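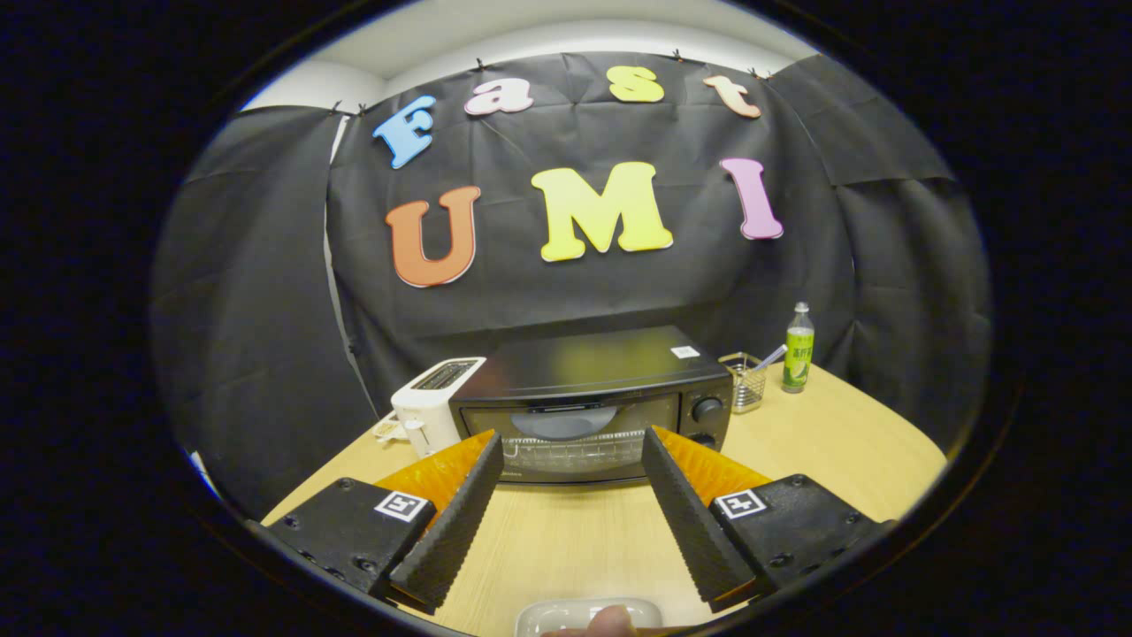

I had been promising myself a day out at the Norero building for a long while, and on June 8, 2018 I finally went, with a packed lunch in my bag and comfortable shoes on my feet. They open the doors to visitors twice a year, and the next chance would have been in July, when I always have family staying, so it was now or wait until winter.

The building is a former seed warehouse that has been split up into workshops and small offices, and you can still smell something like dry grain on the back stairs, or at least I thought I could. At the front desk they give you a paper map and a sticker for your shirt. The map is not very good. It shows the ground floor twice, and I walked all the way around the loading bay before a kind woman with a stroller pointed me to the stairs.

I started with Torar, who make drawer fittings and hinges, because I have a kitchen drawer at home that has never closed properly and I was hoping for free advice. I got it, too! The young man at the bench drew me a little diagram on the back of my map and told me the runner was almost certainly bent. He had a cabinet door fixed up on a stand and let all of us swing it open and shut, and I don't mind admitting I stood there longer than the children did. One of their cabinets is supposed to go through 1,000 openings before they change anything on the design, and after that another 1,000 with the shelves loaded. I asked whether anybody had to do it by hand, and he said that in the first year it was mostly him.

After that I went along the corridor to the room I ended up liking best, the one with the little kitchen table. It had plain white walls and a white ceiling with fluorescent panels, and black cloth had been hung up behind the table and along both sides, held at the top with ordinary binder clips, the same kind I use for my tax papers. On the cloth were big foam letters in light blue, pink, yellow, peach and orange, spelling Fast UMI, and the F was leaning over a bit as if it had had a long morning. I am very fond of foam letters. My sister and I made a whole alphabet of them for her classroom once, and we cut the S backwards and had to do it again.

The table itself was a light wooden one, and what stood on it was so close to my own counter that I felt quite at home. There was a white pop-up toaster, and beside it a black toaster oven with a glass door and two round knobs, one over the other. Next to those was a small wire-mesh holder for utensils.
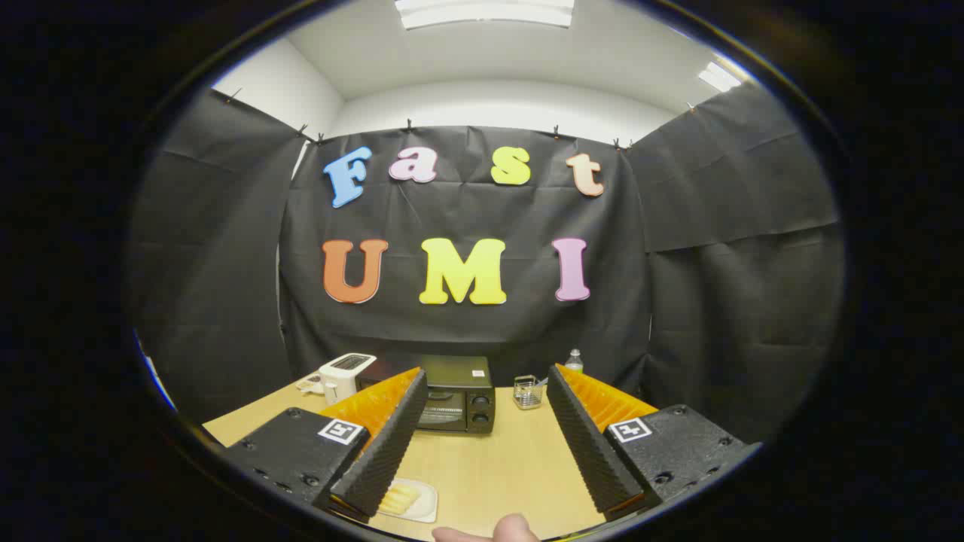

I got to talking with another visitor, Vilmos Major, who used to repair small appliances for a living and had plenty to say about both machines. He is firmly of the opinion that a household should own a toaster or a toaster oven but never the two together, as one of them will only end up at the back of a cupboard. I disagree with him completely. We have had both for years, and I would not dream of heating up the oven for one slice of bread, or of trying to melt cheese in a slot. He did teach me something useful, though, which is that you should pull the crumb tray and wipe it out long before it looks like it needs it. I went home and checked mine, and I will say no more about that.

We also agreed about keeping the utensils in an open holder. I went over to one last spring after a lifetime of drawers (see above, re: drawer), and it has made breakfast a good deal calmer. Wire mesh is the kind to get, in my view, as you can rinse it under the tap and nothing collects in the bottom. Vilmos prefers a heavy crock.

By then I was hungry, so I ate my sandwiches on the bench in the courtyard and went back in to see Awwad on the second floor. They do upholstery, and the room is stacked to the ceiling with bolts of cloth. You could take a bag of offcuts for 2 dollars and I took a green one. They were also running a short class on piping a cushion, but it was full by the time I got there - put your name down at the front desk first thing if you want to do that.

The café on the ground floor is called Sketeo and makes a decent lemon cake. Seating is tight after lunch. Parking is free behind the building, with room for 100 cars, and the gate closes at five sharp. The elevator was working and there is a ramp on the courtyard side, which the map also leaves off.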